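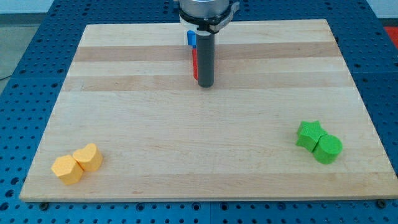

Department of Design Foundations, Nullidell College
Studio Basics, Handout 7: Grouping on a Plain Ground

Hi everybody. We ran out of time on Tuesday before I got to the grouping exercise, so I'm writing up what I would have said (plus a few things I'd probably have forgotten) and you can read it before studio.

The setup is small colored blocks on a light wooden board, and the whole exercise is about where you put them. I love this one! It looks like nursery school and then you spend an hour nudging a heart a quarter inch to the left.

Start with color, since your eye does. The two yellow-orange blocks down in the lower left corner read as a pair straight away, and the two green ones over at the lower right do the same. Now look at the shapes in the yellow-orange pair: one is a hexagon and the other is a heart. They don't match at all, but they share a color and they're touching, and that's plenty to hold them together. Keep that in mind when somebody tells you a group needs matching parts.

The blue and the red, up near the upper center, are the interesting ones. Different colors, and still I read them as a pair, with the red in front and the blue farther back. That's closeness doing the work, helped along by all the bare wood between them and the other two clusters. In your reading (the Cavedura chapter, the short one) this is called proximity. Please use that word in your write-ups so we're all talking about the same thing.

A word about the ground. The board has darker bands in it, and a stripe counts as part of your composition whether you planned on it or not. Blue laid over a band sits differently from blue on the pale wood. Try both and sketch both.

What to do in studio:

Take six blocks in three colors, two of each. Make three clusters and leave at least one corner of the board bare. Draw it from above, 15 minutes, pencil only. Then move ONE block and draw it again. If moving it broke a group, write down which one. If nothing broke, move it farther and see how long the pair hangs on.

Your write-up is a single page and it's worth 14 points. I'd rather have two sharp sentences about one pair than a paragraph on every block on the board.

Blocks are in the Bodgate cabinet, second shelf. Put them back by color, please, and bring your own eraser.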